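3.2 Cell setup and maintenance

The Lumlow cell uses two gray bins placed one behind the other on a wooden table. Between them the arm moves objects one at a time. In an early period the bins shifted little by little under contact forces, and the taught positions became wrong. We therefore fixed the bins to each other with spring clamps, and the clamps are checked before each session.
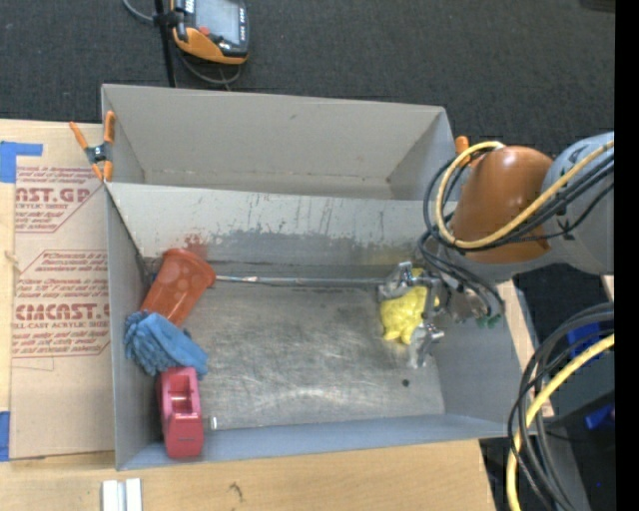
Figure 4. The Lumlow cell. The gripper is at a yellow object in the front bin; an orange-handled clamp holds the two bins at their left junction.

The cables run along the outside of the arm and need the most attention. A loop is left near the wrist joint so that rotation does not pull the connectors. After 261 picks we inspect this loop and the green connectors. In 436 hours of operation we replaced one cable.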